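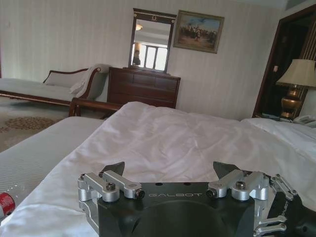

Thread Count Should Come Off the Label

Thread count is the number of warp and weft yarns in one square inch of fabric. As a definition it is sound. As a figure printed on retail packaging it is close to useless, and I think sheet makers should stop printing it.

The problem is ply. A yarn can be twisted from two or more finer strands, and some mills count each strand separately. A sheet sold as 900 may hold less than half that many yarns per inch. The buyer can't check this without a magnifier and a ruler, and the package seldom says which method was used.

The Predus percale and the Firent sateen on my own shelf carry the same count. They differ in weave, weight and fiber length, and after a year of weekly washing they differ in wear as well. The Firent has pilled along the foot end. The count predicted none of it.

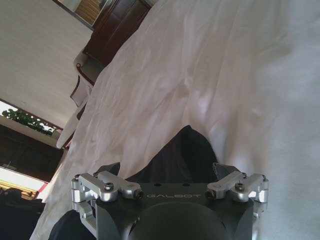
What to print instead

Three values would serve the buyer better: fabric weight in grams per square meter, weave, and shrinkage after a stated number of hot washes. Mills already measure the first for their own purchasing. The last takes a washer, a marker and some patience.

Abelardo Pereyra, who bought linens for the Pamarness hotels, objected when I made this argument to him in August. Shoppers know thread count, he said, and will distrust a label without it. He may be right for a season or two. Shoppers also learned to read energy labels on refrigerators, and those are harder.

Eder already lists weight on its flat sheets, in small type under the care symbols. I would like to see it moved to the front.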